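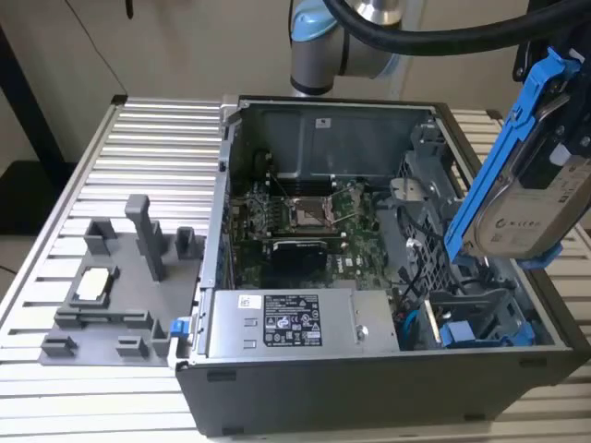 *Desktop tower on the slatted bench, with the hard disk drive in its blue caddy above the chassis and the CPU in the fixture tray at left.*

# Visit report: Winach dismantling hall

19 March 2021

The Winach site takes in retired office computers from the Predik and Semaan contracts. Our visit covered receiving, the dismantling benches and parts storage. The shredder line was down for a blade change and we saw it only from the walkway.

## Receiving

Towers arrive on pallets of up to 100 units, wrapped and strapped. Each gets an asset label at the door and is weighed before it goes to a rack. Laptops and monitors follow a separate route.

## Dismantling

Work is done on aluminum slatted tables. The tower lies on its side with the side panel off, so the whole interior is open from above. On the unit we looked at, the board sat in the centre of the chassis with the power supply low in the case and the drive cage to the right of it.

Drives in this model sit in bright blue plastic caddies, and drive and caddy lift out together. Winach logs the drive serial number against the asset label before the drive goes to the locked cabinet.

The CPU goes into a rectangular recess in a grey 3D-printed tray beside the case. The socket on the board was empty, its retention bracket and lever still in place. The trays are printed on site – revision 8 is current – and we were told a worn one takes a day to replace.

The power supply was still fitted, specification label facing up. Winach sorts supplies by rating, so a readable label saves a bench test.

## Storage

Tested parts are entered in Hovider, the stock system, and shelved by type. Bay 331 holds CPUs in antistatic boxes. Boards with bent socket pins go to metals recovery.

## Points to follow up

- Written procedure for drives with unreadable serial labels
- Print files and material for the tray
- Storage temperature records for bay 331
- Return visit in May to see the shredder line running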